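Section 3. Comparing Two Finger Sets on the Udis Hand-Held Grippers

Now for the fun part! With both grippers paired, you can find out which finger set suits your jobs. We like to start with a shower hose, a wonderfully awkward thing to hold.

Before you start
Charge both grippers and wipe the marker cubes with a dry cloth.

Caution: Keep the grippers away from water. Run every bathroom trial with the supply shut off.

1. Fit the Bronuvach fingers to both grippers and tighten the 6 mm collar.

2. Squeeze each trigger three times, all the way, to set the zero point.

3. Hold the shower head in the left gripper and a lower part of the hose in the right. Keep both cubes in view of the head camera.

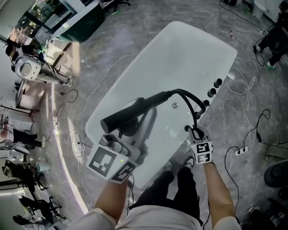 4. Move the head slowly from one end of the tub to the other, letting the hose follow. Save the take.

5. Swap in the Putden fingers and repeat steps 2 to 4. The softer pads feel so different on a thin hose!

Note: The controller stores up to 48 takes. Copy them off before you begin another set.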